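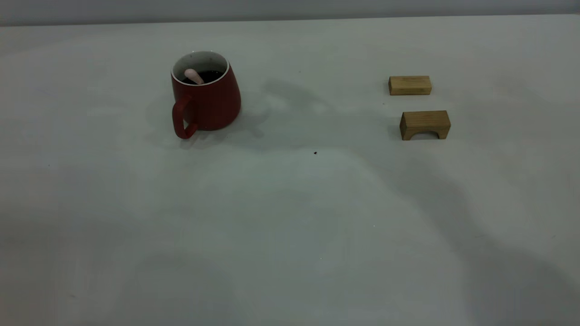 Tatinstead Public Library to Open Saturday Repair Room This Fall

TATINSTEAD, 26 Jun 2019 - The Tatinstead Public Library is delighted to announce that its long-talked-about Repair Room will open to the public in September, giving neighbors a bright, friendly place to bring the lamps, zippers, radios, kitchen chairs and bicycle bells that have been waiting in the hall closet for somebody to get around to them.

The Repair Room will take over the former periodicals room on the ground floor, the one with the tall windows facing Plorkard Street, where many of our longtime patrons will remember reading the out-of-town papers on winter afternoons. (The papers are still with us, by the way! They moved upstairs next to local history last year and can be asked for at the desk.) It will be open every Saturday from ten in the morning until three in the afternoon, and there is no charge to use it. All you need is a library card, and if you don't have one of those yet, we will be very happy to make you one on the spot.

The idea started with a suggestion slip left at the front desk by a patron whose toaster had given out after many years of good service. She didn't want to throw it away, she couldn't find a shop in the county that would look at it, and she wondered if the library might know of anyone. We didn't, as it happened, but the question stayed with us, and when we put it to our readers in last fall's patron survey we had 1,207 replies, far more than we had ever received on any subject, including parking.

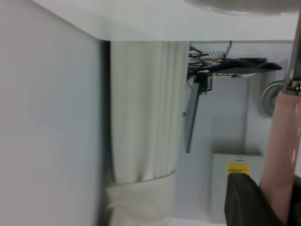 "People wrote us whole letters," said Jad Kanaan, who directs the library's adult programs. "They told us about their grandmother's sewing machine and the fan that only works if you hold the cord a certain way. You could tell they were fond of these things and would have kept them going if they'd had a hand with it, and a table, and the right size of screwdriver. We can help with all of that."

Visitors to the Repair Room will be paired with a fixer, who will sit down with them and work through the problem together. So far 34 fixers have signed up, among them a retired piano tuner, two high school shop teachers and a mother and daughter who mend quilts. The library has also put together a collection of hand tools that can be used in the room or checked out for a week at a time, just like a book. Ghanem Hardware on Main Street has kindly given us a good part of the collection, and the Larevel Fund has made a grant of $2,711 toward sewing machines, soldering irons and a proper set of work lamps.

Patrons are welcome to bring up to two items per visit, as long as they can be carried in by one person. Clothing, small appliances, toys, jewelry, lamps and books with loose bindings are all fine. We are not able to take microwave ovens, anything that runs on gasoline, or anything that leaks. We can't promise that every item will go home fixed, but we can promise that somebody patient will have a good look at it with you. 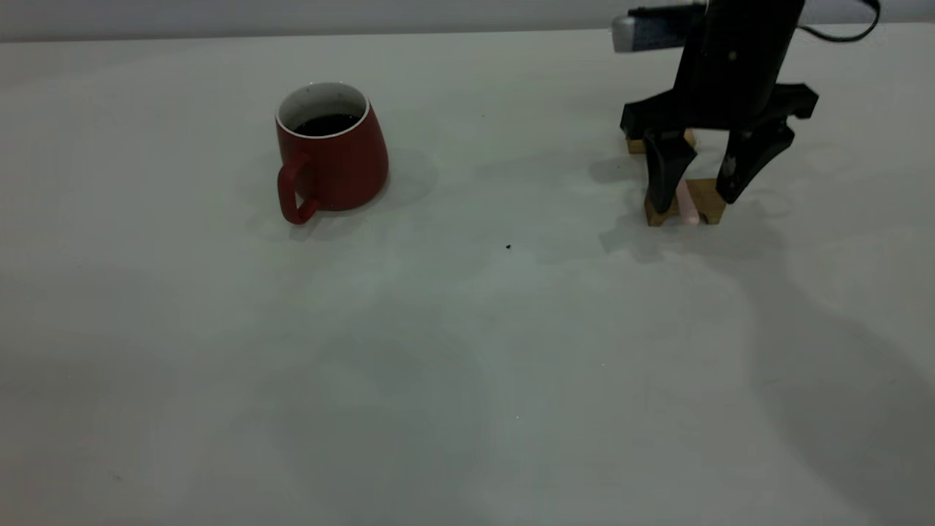
Because the room holds only so many people comfortably, the first few Saturdays will be by sign-up, with 80 places set aside for the opening month. Sign-up begins in August at the front desk or by telephone, and anyone who misses out will go to the top of the list for October. Children are very welcome with a grown-up, and there will be a low table in the corner with old clocks and keyboards for them to take apart to their hearts' content.

The library is still glad to hear from people who would like to join as fixers, particularly anyone who knows their way around a zipper or a turntable. No certificates are needed, and an evening get-together for new fixers will be held in the reading room before we open. Gifts of thread, buttons, fuses and clean jars with lids can be dropped off at the desk during regular hours.

For more information, please contact Jad Kanaan, Adult Programs, Tatinstead Public Library, Plorkard Street entrance.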